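The grip tape thing, finally written up

15 May 2019

OK so this one cost us most of a week and I want it down somewhere before I forget the details. Typing fast, sorry.

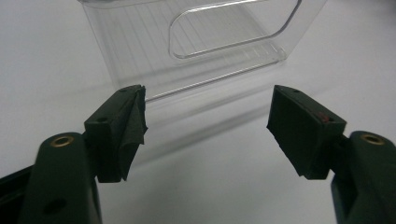

Short version. We were collecting grasps with the hand-held gripper, the scissor-y one, clear plastic bin on a white table, pick it up, set it down, again and again. 747 runs. A whole pile of them no good, and we didn't see it until we trained on them.

Long version.

The pads on our grippers are hard and kind of slick, so they get wrapped in black grip material. Works great on day one. Then the glue underneath gets warm from being handled and starts to creep. One side goes first. The wrap lifts at the inner edge, folds over on itself, and now you have a soft lump sitting exactly where the flat face should be. The other pad can look fine, maybe a little fuzzy at the edge, so you glance down, see one good pad and keep going. I did. Many times.

What it does to a grasp: the lump touches first. You squeeze, it squishes, then the fold rolls, then you get real contact but a few mm later than the opening width says. A person holding the tool just squeezes harder. You don't even notice you're doing it. The robot arm copying you later does not squeeze harder. It closes to the width in the data and stops there.

So on the arm side, what we got was bins sliding. Not every time. Lift looks good, lift looks good, then halfway across the bin tips and comes out one side and hits the floor. One time it skated off the table and landed by my foot. It's an empty bin, no big deal. But the next job on the list was the same arm carrying bins with parts in them and I really don't want to think about that.

Things we blamed first, in order:

The lighting. Clear bin on a white table, everything pale on pale, of course it's the vision. Lost a day and a half there. Moved lamps. Moved them back.

The Barros controller. Swapped in the spare, same drops.

The calibration. Redid it twice, the second time for no reason except I was mad.

The bin. Swore it was the slanted sides. Bought a straight sided one from the store in Flaltholm and dropped that too.

Then I was scrubbing through the old runs at lunch, just looking at how the edge of the bin showed up, and noticed the left pad. Wrinkled. Went back to the early runs - smooth. Went forward - worse. It had been in the corner of every single video the whole time. I was looking at the bin. Everybody looks at the bin.

Checked where it starts. The fold shows up somewhere past run 700 if you're being generous, and I was being generous for about an hour. Then I looked closer and there's already a small ripple a good deal earlier. We ended up throwing out way more than I wanted to. The target for the Mudum set was 1,000 so we're now further from done than we were in the spring, if you count the way my boss counts.

Peeled the old wrap off. Gross under there, glue gone to goo plus a lot of lint. Cleaned both pads with alcohol, let them sit overnight, new wrap cut a bit long and tucked around the back so there's no free edge on the gripping face. That's the bit we had wrong. The seam was on the inside. Why did I put the seam on the inside. No idea.

Ran 33 lifts on the arm with a fresh batch of data, small batch, zero drops. Not proof of anything, I know. Still felt nice.

New rules on the wall:

Look at BOTH pads before you start. Touch them.
Any fold, any lift, stop and rewrap. No pressing it down with your thumb.
Note the rewrap in the log with the run number.
Both sides get rewrapped together, even if one looks ok.
Nobody's feet near the table while the arm is carrying. Should have been a rule allready.

I'd also like a check that runs by itself. Close the gripper empty at the start of each session, read the width, compare to what it was when the pads were new. If there's a lump it won't close all the way. Dead simple. Have not written it yet. The people at the Bralevmont site do something like this I think, need to ask them.

Also if anyone has a grip material that doesn't need glue I'm all ears. Tried a rubber dip on some scrap, it came out bumpy and smelled terrible. Heat shrink maybe?? The pads are wedge shaped so it might just walk off the thin end. Will try on the spare set in August when the tool is free, til then it's tape and checking the tape.

Going to go re-record the rest of these now.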